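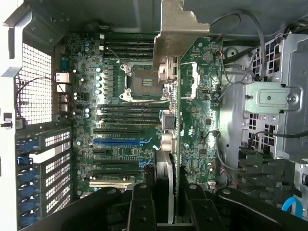

Does a refurbished workstation save as much as its seller says it does?

Only when it takes the place of a new one, and the sales records available to us rarely show whether it did.

Figure 2. Workstation board in an open chassis, with the processor socket and all memory slots empty.

4. What the reuse figures leave out

The case for reusing office computers is usually made with a single subtraction. The burden of making a new machine is taken from a published estimate, the burden of cleaning and shipping an old one is taken off, and the remainder is called a saving. Multiply by the number of machines handled and the result can be printed on a poster. Doncombe, the refurbisher whose records we were given, does precisely this in its yearly statement to customers, and so did the two resellers we contacted while planning the study. We have no quarrel with the arithmetic. Our doubts are about what is being counted, and about the buyer who is assumed to be standing at the other end.

4.1 The replacement assumption

A saving of the kind claimed exists only if somebody who would have bought a new computer bought a used one and then did not buy the new one anyway. Purvey studies of secondhand clothing and furniture have wrestled with the same point for years. In computing it has been treated as settled, on evidence that we find thin.

The Doncombe file covers 2,000 workstations taken in from engineering and design offices over 18 months. For each unit the file gives an intake date, a grade, a list of parts fitted or removed, and an outcome. It does not say what the buyer would have done otherwise, and we would not expect a trade record to do so. What it does say is sometimes awkward for the standard account. Many buyers took a workstation as an additional machine: a spare for a training room, a second computer at home, a box to keep old files on. A low price makes such purchases easy. To credit each of them with the full avoided burden of a new workstation is generous to the point of being wrong.

Van den Broek has argued, in comments on a draft of this section, that even an extra machine may delay a later purchase. He may be right. We have looked for that delay in the repeat orders and cannot find it, but repeat orders are a poor instrument. A customer who goes elsewhere leaves no trace in the file, and one who buys new from a retailer leaves none either.

4.2 Whole machines and bare ones

A second difficulty lies in the word "unit." Donor organizations often pull processors and memory before release, either to keep as spares or to sell separately. What arrives is then a chassis and a board (Figure 2), and it still enters the intake ledger as one workstation. If it is later fitted out and sold, it leaves as one workstation too. The parts needed to get it there are recorded in a different table, under a different reference, and do not appear in the customer statement at all.

Where those parts were themselves pulled from other used machines, little harm is done beyond a risk of double counting. Where they were bought new, the statement is misleading. Memory in particular has a production burden that is far from trivial when a board has many slots to fill. We asked Doncombe which parts had been bought new. Lieven Van Wijk, who maintains the parts table, was helpful and frank: the supplier field was optional until January, and staff mostly left it blank. We therefore cannot give a corrected figure. We can say that the published one has no sound basis for any unit that arrived stripped.

The grading scale adds to the muddle. Grades run from 1 to 4, and a grade is meant to describe condition. In practice it describes expected resale value. A sound board with nothing fitted may be graded below a scratched, complete machine with a noisy fan, and the lower grade makes it more likely to be broken for parts or sent to a shredder. Anyone using grade as a stand-in for remaining life, as the Ikis method does, should know this. The Ikis guide recommends multiplying grade by a fixed number of years. We could find no justification for the multiplier in the guide or its appendix, and our letter asking for one was not answered.

4.3 Remaining life

Suppose the buyer did give up a new purchase, and suppose the parts were all accounted for. The saving would still depend on how long the refurbished machine stays in use. Published statements tend to assume that a used workstation lasts as long as the new one it displaced. We know of no reason to believe it.

Age by itself is probably a minor cause of retirement. The offices we visited in Wultville were dropping computers that worked perfectly well, mainly over software support. A design package raises its requirements, an operating system stops receiving updates, and the machine goes back on the cart. None of this can be read from the hardware. A bench test at intake will tell a technician that a board powers up; it will not say whether the vendor intends to support it next winter.

Rennie, which leases refurbished equipment to schools, is the exception in our material, in that its machines come back and their dates of return are known. Its records are useful, but lease length is set by contract and says as much about school budgets as about computers. Munro's reading of the same records is more hopeful than ours. He treats every renewed lease as proof of durability. We treat some of them as proof that there was no money for anything else.

4.4 What can be claimed

We are not suggesting that refurbishing is pointless, and nothing in the file supports shredding a working machine. The direction of the effect is very likely favorable in cases of true replacement. Its size is unknown, and current statements give it to a precision that the records cannot bear. At the least, a statement should separate complete machines from stripped ones, list new parts fitted, and drop the assumption of full replacement unless buyers have been asked about it. Purves and Rowlands drew up a short buyer form along these lines, and Doncombe has agreed to include it with orders from Tuesday, April 1, 2025. Participation is voluntary, so the replies will carry their own bias: people who believe they did something good for the planet may be keener to fill it in. The treatment of missing replies is described in the next section.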